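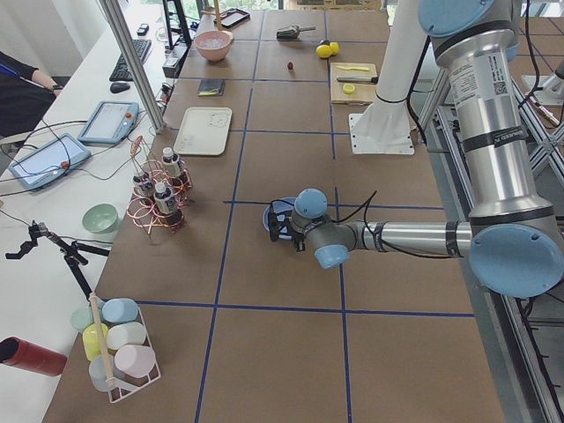
*Last changed: Wednesday, 16:20*

**Ticket 212: near arm stops short on approach to bowl or plate**

Status: open
Component: Trorkis planner, Aswood cell

The planner returns a valid path, then the controller halts the arm with a joint tracking error. Seen 2 times in 20 runs. The perception log looks normal both times and the object pose is stable.
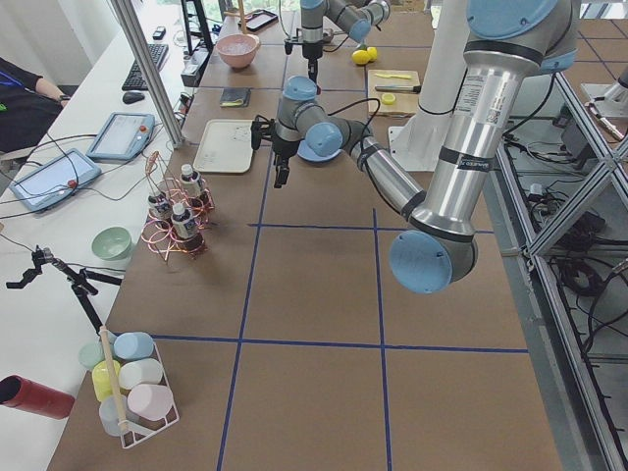 Both halts came with the elbow low and the wrist turning back towards the left. The path at that point has two waypoints with nearly the same time stamp, so the requested wrist speed jumps. Lowering the speed limit to 80 per cent made no difference.

Tried so far:

- restarted the controller
- cleared the planner cache
- repeated hand-eye calibration

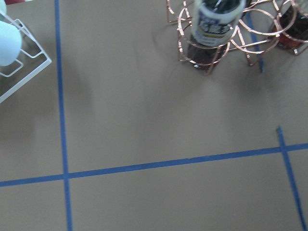 Calibration error was within limits, so I have ruled that out. Kurtuluş branch has a patch that merges close waypoints before timing. Wolisia are asking whether it can go into the November build.

Next: run the patch with the same seeds and attach the joint logs.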